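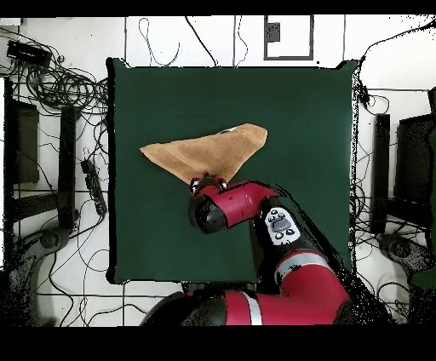
Photo: Mikkel Eskildsen

Why Is a Towel So Good at Drying You?

Take a close look at a bath towel the next time you hang one up. The surface is bumpy. If you pull a little of it toward you, you will see that the bumps are tiny loops of thread, packed close together. Cloth made this way is called terry cloth, and the tan towel in the photo is made of it.

What the loops do

A flat piece of cloth, like a bedsheet, has only a front and a back to touch the water on your skin. A towel has those too, but it also has all the sides of all its loops. That gives water many more places to go. Most towels are made of cotton, and cotton fibers pull water in and hold it. Water also creeps into the narrow gaps between the threads. Scientists call this capillary action. You can watch it happen if you dip just the corner of a towel in a bowl of water and wait. The wet part climbs up the cloth.

Why towels crumple

Hold a book by one corner and it keeps its shape. Hold a towel by one spot and the rest of it folds and droops. Threads in cloth can bend and slide a little against each other, so the towel gives way wherever it is not held up. Creases run out from the place where it is pinched. Thick towels make soft, rounded folds, and thin cloth like a handkerchief makes sharper ones.

This is also why towels are tricky to fold. Before you can fold one, you have to find its corners. Isabelle Fortin teaches a home skills class for children in Wilton, and she has them start like this:

Lay the towel on something flat.
Find one corner, then slide your fingers along the edge to the next one.
Pull the edges straight and smooth the middle with your hand.
Bring the short sides together, then fold again.

If you lose a corner – and you will at first – shake the towel out and start over.

What is the little label for?

Many towels have a small label sewn near an edge. It usually tells you what the cloth is made of and how to wash it. A picture of a tub of water means the towel can be washed. A square with a circle inside is about the dryer, and if it is crossed out, the towel should hang on a line instead.

Try it yourself

Put 4 spoonfuls of water on a plate and press a dry washcloth on it. Do the same with a piece of old bedsheet. Wait 15 seconds each time, lift the cloth, and see how much water is left on the plate.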